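Prerkley Home Forum > Laundry & Cleaning > Drying without a dryer

Thread: Clip hangers for wool socks and gloves – am I doing this wrong?

mudroom_mike
Two winters into living without a dryer and I've gone in on one of those hangers with the little clips dangling off it. Cream plastic bar, molded loops, metal spring clips. It was in a box of odds and ends that came with the apartment, so I can't tell you who made it.

It does the job for regular cotton socks. Wool is where we've started having words. I hang knitted socks by the toe, and when they come off there's a pinched little nipple at the end that stays there until about the second wearing. Gloves are worse. Do I clip the cuff? A finger? Do I give up and buy mittens? 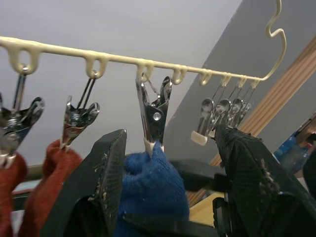 I've tried putting them over the radiator too, but that gave me a pair of gloves you could knock on a door with. So it's the hanger or nothing. What does everybody else do?

saltbox_annie
Cuff. Always the cuff. The cuff is ribbed and will forgive you. The toe holds a grudge.

Also squeeze them in a towel first. Roll it up, kneel on it, reflect on your choices. Most of the stretching people blame on clips is water weight.

Hulme_Laundry_Refugee
Respectfully disagree with Annie on socks. If you hang by the cuff, all the water runs to the toe and sits there, and the toe is the thickest part on a hand knit. Mine were still damp at 6 in the morning. Toe up, every time. You get a pinch mark, sure. It goes inside a boot. Who is inspecting your toes?

saltbox_annie
My toes have standards.

tworacks
Lay them flat. It's knitwear. I don't understand why this is a thread.

mudroom_mike
@tworacks Flat on what? I have one table and I eat on it.

tworacks
A mesh rack over the tub. I have the Stavberg folding one. Takes up the whole tub, but you weren't going to bathe at the same time, presumably.

Hulme_Laundry_Refugee
I had a rack like that. It folded, all right. Usually at night, with a crash.

quietcorner
Long-time clip hanger person, so a few things from my side.

Metal clips bite harder than plastic ones. The ones with a small plastic tip on the jaw are kinder to wool, and if yours are bare you can fold a scrap of cotton over the edge of the sock before you clip. Looks ridiculous, works fine.

For gloves, clip the cuff at one side only and let the fingers hang. If you clip across the whole cuff it dries shut like an envelope. Give the fingers a tug into shape while they're still wet.

And leave a gap between heavy things. A clip hanger fully loaded with wet wool is a small indoor swamp.

My hanger has ended up with odd clips over the years, as they do. They wander off to close bags of rice and never come home.
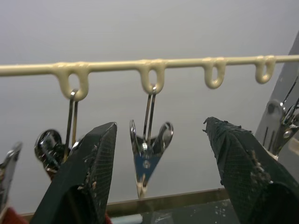 Can you swap in clips from a different hanger? Most of them will go on, as long as the wire is thin enough to pass through the loop and you can bend it closed again with pliers.

I've got a couple of Turska ones mixed in with the originals and they hang a bit lower, but a sock doesn't care.

mudroom_mike
One side of the cuff only, that had never occurred to me. I've been making envelopes for two years.

Trying it tonight with the gloves. Socks are going one up, one down, and we'll see which of Annie and Hulme owes the other an apology.

saltbox_annie
You can't test that on one pair. You'll end up with a left sock and a long sock.

Hulme_Laundry_Refugee
For once we agree.

pegleg523
Coming in with a warning about the springs. If your hanger lives in a steamy bathroom, check the clips for rust before you put anything pale on them. I have a cream hat with an orange bite mark in it. Lemon juice did nothing. Vinegar did nothing and smelled.

quietcorner
Seconding that. I wipe mine down when the season ends, around August when I remember they exist.

tworacks
No clips, no rust. Just putting that out there.

mudroom_mike
Update for anyone still here. Gloves came out fine, with a faint dent on one side of the cuff that disappears under my coat sleeve. The toe-up sock dried first by a good few hours. The toe-down sock has the nicer shape. I'm wearing both and can feel which is which, so thanks for that.

saltbox_annie
I'll take the nicer shape as a win.

Hulme_Laundry_Refugee
I was dry by breakfast.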